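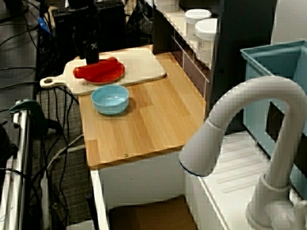 Gripper cell, kitchen rig: inspection after fault
Checked by: Fadime Oral
Read over by: Recep Sönmez
Date: 6 June 2025

Please read the comments as well as the ticks, as I've tried to put down everything the next person will want to know. I do go on a bit, I'm afraid, but the January sheet was all ticks and it was no help to us at all this time.

What went wrong
During the plate-to-bowl task the gripper closed on the toy sausage and then wouldn't let go on command. The arm stayed put, the software (Brurkik) showed the fingers as open, and they plainly weren't. Recep pressed the stop and we left everything as it was for 13 minutes while we copied the log. No one was hurt.

1. Emergency stop cuts power to the arm
OK. Tried 3 times, from both ends of the worktop. It's a good firm button and I have no worries about it.

2. Fingers open on command, no load
OK. 60 cycles, not one missed.

3. Fingers open on command, holding an object
FAIL. Stuck on 2 grips, both with the sausage. It's a smooth thing and the task has it held slantwise over the blue bowl, so my own feeling is that the fingers are closing further than they should and then binding. Recep thinks it's the Bivine driver board and he may well be right, he usually is with boards. Either way it's a fail until we've had the fingers off.
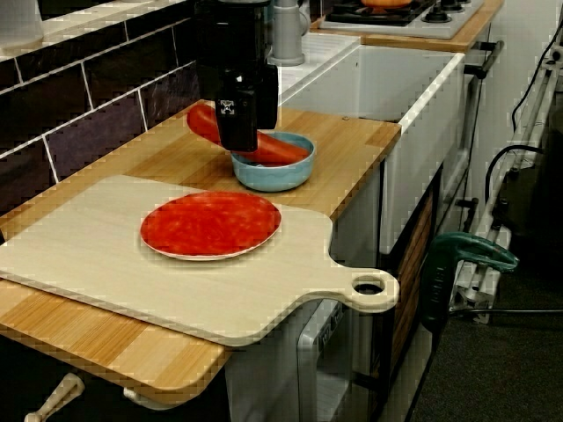
4. Clearance between fingers and worktop items
OK, with a comment. The drop into the bowl is fine, but I'd like the approach height raised a little over the board. The board handle is easy to catch with a sleeve as you walk past, so do please push it well back before starting a run.

5. Cables clear of walkways
FAIL. There are cables across the floor, and I'd be much happier if they were gathered up and covered before anyone goes in there carrying things. Saraç have covers in stock, and Recep has kindly offered to ring them.

6. Sink and tap
Water to stay off while the arm is powered. I've put this on the start-up card too, near the top where it'll be read.

7. Finger state shown on screen matches the real thing
FAIL. This is the one that bothers me most, to be quite frank. Anyone trusting the screen would have put a hand in. Until Gelora send their fix, look at the fingers themselves, and stop the arm before reaching for anything, however small the job.

Result: not to be run unattended, and no objects to be gripped until items 3 and 7 are cleared. Empty moves at low speed are fine with someone at the stop.

Recep's note: agreed on all of it. Fingers come off on Monday morning, and I'll bring the small hex keys from home as ours have wandered off again.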